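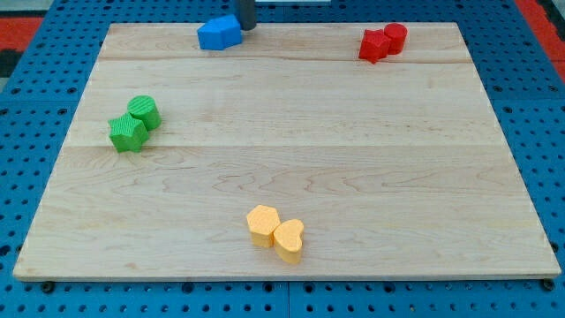

Reply from Grosteo support, 9:40 am: Thank you for the report. Please confirm which version of the label template you are using, and whether error 221 comes up on every print or only on some of them. We can see the order export from Pascual arrived complete on our side, so we do not think the data is the problem.

Reply from customer, 10:15 am:
Good morning and thank you for the quick answer. The template is the one called Sivard Small, with the colour strip on the left side. Error 221 does not come on every print. The first labels of a batch come out well, then the printer stops, the light goes orange and the message is on the screen. If I press Resume, it prints one blank label and stops again.

What I have tried until now:
Turned the printer off, waited, turned it on. No change.
Changed the roll for a new one of the same size. No change.
Printed the test page from the printer menu. The test page is always good.
Printed the same batch from the older laptop. It stopped at the same label, which surprised me.

Our batch this morning has 300 labels and it stopped after 30. I have the orders for the toy shop waiting on the packing bench, so I would be grateful for any temporary way to finish them.

Reply from Grosteo support, 11:05 am:
Stopping at the same label on two computers is useful to know. Could you open that label in the preview and tell us if the product name has any unusual character in it? As a temporary way, please skip this label and start the batch from the next one.

Reply from customer, 11:50 am:
I skipped it and the printer continued without stopping. The rest of the batch is now finished.

In the preview the product name looks normal, but when I copied it in a plain text file I found a small empty square after the word "centre". I believe it came in when our colleague in the office pasted the name from Fliklow in April. I deleted the square, saved the product and printed only this label. It came out properly.

I have two questions remaining. Is there a way to search the whole catalogue for this kind of character – I would not like to open each product by hand? And should I keep the automatic update of the template switched on?

Reply from Grosteo support, 1:20 pm:
Glad the batch is done. In the catalogue, choose Tools, then Check Names. Tick "hidden characters" and leave the other boxes empty. The check takes about 2 minutes, and you can keep working while it runs. Yes, please leave the automatic update on.

Reply from customer, 2:10 pm:
The check found one more product with the same square. I have corrected it. You may close the ticket.

Status: Closed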